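Sorting small things into cups: does it work?

Every tidying site has a version of this trick. Put out two cups of different colors, sort your small clutter into them, and the table stays clear forever. I doubt the forever part. I also doubt the Fosuvon sorter set, which wants 124 pieces of molded plastic to do what two cups can do.

If you want to try it anyway:

Pick two plastic cups of similar size in colors you won't mix up. Red and blue will do.

Stand them upright near the middle of the table, with a gap between them wide enough for your hand.

Decide what goes in each before you start. Changing the rule halfway means tipping everything out again.

Put the loose pieces in front of the cups and move them one at a time.
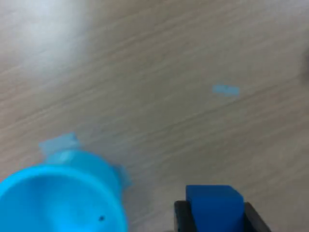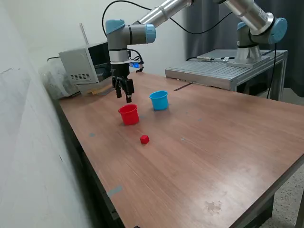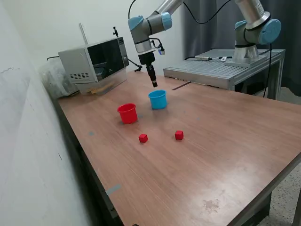
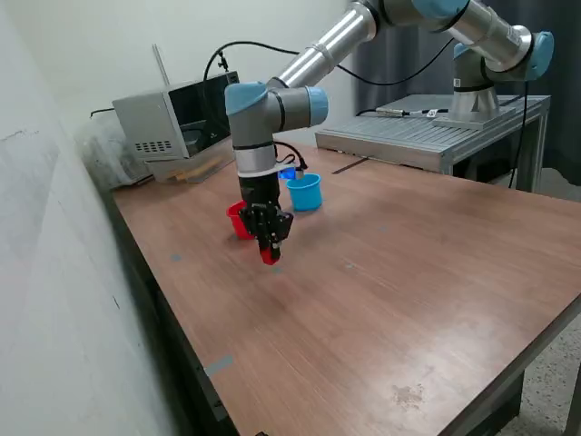

Small blocks are the easy case. Try it with rubber bands or receipts and you'll see why I'm not sold. The Demovach guide says a cup should hold 80 pieces. I'd stop well before that, because you'll never find the one at the bottom without dumping the lot.

Empty both cups every week or so. I skipped this last November and ended up with two full cups and a third one I don't remember starting.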